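Support > Demo cells > Open day tickets

Right arm drops out during cable sorting, Drinitville open day
2 min read

Status: open, workaround in place

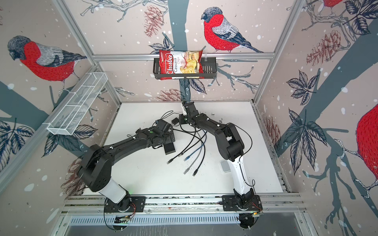

Reported from the Tudwood stand at 8 in the morning, before doors. The cell runs the Stekel cable sorting demo with two arms. Left arm homes and runs normally. Right arm homes, makes its first move, then stops with a communication timeout. Controller has to be restarted to get it back.

Tried so far:

Restarted controller and both arms. Same fault on the second cycle.

Reseated the data lead at the right base. Ran clean for 22 minutes, then timed out again.

Swapped the data leads between the two arms. Fault moved to the left arm — so it's the lead and not the arm or its board.

No spare of the right length on site. Carré had one at their stand but the connector was wrong.

Workaround: original lead put back on the right arm with extra slack at the elbow, speed limit lowered on both arms. No timeouts through the first visitor group. School group got the slow version and the host talked over it.

Still needed: replacement lead, 2 if possible, sent to the Drinitville front desk. Please also confirm whether the lower speed limit survives a restart. It didn't in April and we had to set it again by hand.

Will update after the afternoon demo.

2 comments · 0 shares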